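Standarano Counter Corner: Set-up Guide
Section 4. Setting out the counter

By now you should have the boxes unpacked and the bamboo wiped down (Section 3), so we've reached the fun part! This section takes you from a bare stretch of worktop to a working corner with a board, a drawer, a shelf for the tea things and a home for the play food. Take your time over it. Most people move everything twice before they're happy, and that's half the pleasure.

Before you start

You will need:
- a clear run of worktop 157 cm long
- a depth of 59 cm from the front edge to the wall
- a soft dry cloth
- a pencil, for the rod fitting only
- a small cross-head screwdriver

If your worktop is shorter than this, leave out the second box and go straight to the "Small counters" note at the end.

CAUTION: If you keep a toaster or a countertop oven on the same run, read its own instructions for the gap it needs at the back and sides, and measure that gap first. Bamboo and hot metal don't belong side by side.

4.1 Place the organiser and the large board

1. Stand the bamboo organiser against the back wall with the drawer facing you. Push down gently on each corner. If it rocks, turn it a little and try again before you reach for the felt pads.

2. Pull the drawer right out to its stop, then close it. It should run smoothly on its slides with one finger. (If it catches, see Section 7, and please don't oil it.)

3. Lay the large Escobar board in front of the organiser with the grooved side up. The board is 49 cm along its longer side, so it can take up a good part of a narrow counter. Setting it at an angle often gives you more elbow room than having it square to the wall, and we think it looks lovely that way too.

4. Put the round plate on top of the organiser, to the left, and the tea caddy to the right of it. Stand the tea packets upright so you can flick through them. A lemon and a piece of ginger on the plate means everything for a hot drink is in one spot.

5. Line up the taller jars and canisters along the tiles, to the left of the organiser. Small lidded pots go in front, where you can lift the lid without reaching over anything.
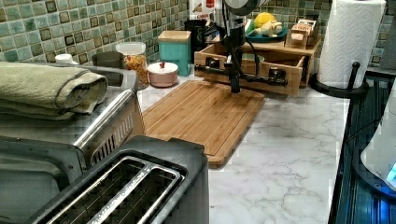
4.2 Load the drawer

The drawer is deep enough for a small bowl, and a bowl is the best thing you can put in it. It catches all the bits that would otherwise slide to the back: clips, tea bags, the odd cork, birthday candles.

1. Open the drawer fully.

2. Set the pale green bowl in the middle, away from the runners.

3. Close the drawer slowly and listen. A scrape means the bowl is standing too tall. Swap it for a shallower one.

Note: keep the drawer for light things. Tins and bags of sugar are happier in a cupboard.

4.3 Add the play food

If your set came with the play food pack, now is the moment to call the children in! The pack uses the same plate as the real fruit, so choose which it's going to be and stick to it for the day. We tried mixing them in our Nulemstead test kitchen and ended up with a soft lemon going into somebody's gin and tonic.

The plate can stay up on the organiser with two or three pieces on it, which keeps the large board free for real chopping underneath. 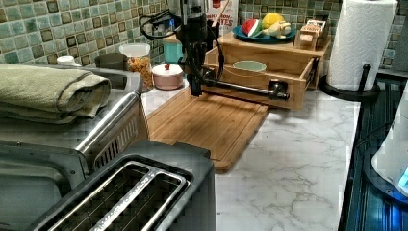

Small children won't reach a plate at that height, of course, so for a proper play session bring it down to the counter and put it near the front with all the pieces on show. The watermelon slice is always the first to be grabbed. The banana has a peel that opens, and it's worth showing this once to anyone under four, who may otherwise pull at the wrong end with great determination.

CAUTION: Clear away knives and graters before play food comes on to the counter. Never use the same board for play and for raw meat on the same day, even if you've washed it in between.

Washing: the soft pieces go in a net bag on a cool wash. Reshape them while damp and dry them flat, out of the sun.

4.4 Arrange the small board and tray

The small square board and the dark green base belong together, and they make a very handy little station of their own for garlic, herbs or a sandwich.

1. Put the green base down first, close to the front of the large board. Check that the worktop underneath is dry.

2. Set the small board on top. It isn't fixed, so you can pick it up and carry your chopped herbs straight to the pan.

3. Leave some green showing at the side. This gives your fingers something to hold when you want to slide the pair along together.

4. Stand the cereal canister against the tiles, within reach of whoever is up first in the morning.

5. Lay the rolling pin wherever it won't roll. Resting it across something is fine while you work, but put it in a drawer at the end of the day.

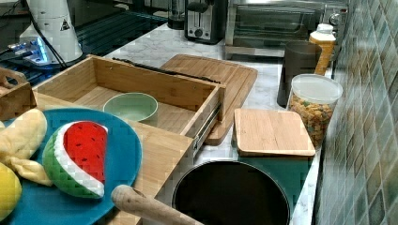
4.5 Check the bronze rod fitting

The rod fitting is the smartest thing in the box, and my own favourite. The dark bronze picks up little coppery lights along the edges and looks wonderful on bamboo. It arrives assembled, so there's very little to do apart from making sure that everything is snug.

1. Check that the mounting plate sits flat on the wood all the way round. You shouldn't be able to slip a sheet of paper behind the rim.

2. Hold the collar in one hand and try to move the rod with the other. There should be no knocking.

3. Look at the end cap at the bottom of the rod. If it turns freely, tighten it by hand. Don't use pliers, which will mark the finish straight away.

4. If you're moving the fitting to a new position, mark the wood lightly in pencil 70 mm in from the edge, and hold the plate against the mark before you make any holes.

5. Buff with the dry cloth. No metal polish, no vinegar, no lemon juice.

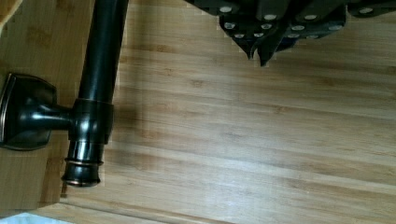
Page last changed: 15 Apr 2018 (Njoroge Tanui, Brivside)

What changed: step 4 used to give the distance for the older, wider plate. If you printed this guide before the change, please cross out the old measurement and write in the new one. The care advice in step 5 is also new, after a good many of you wrote in about dull patches. Thank you for that!

Small counters

You can still have a very nice corner on a short worktop. Use one organiser, leave the large board standing upright behind it when it's not needed, and let the small board do the daily work. The tea caddy can go inside the drawer if you take the bowl out.

After the first week

New bamboo settles a little as it gets used to your kitchen. Go back after a week and:
- open and close the drawer a few times
- check the mounting plate again, as in 4.5, step 1
- run your hand along the groove of the large board for any rough fibres, and smooth them with the fine paper from the spares bag

Oil both boards at the same time, using the method in Section 6, and leave them standing on edge overnight. The next oiling is due in July if you set up in spring, or whenever the wood starts to look pale and thirsty.

Continue to Section 5, Hooks and hanging storage.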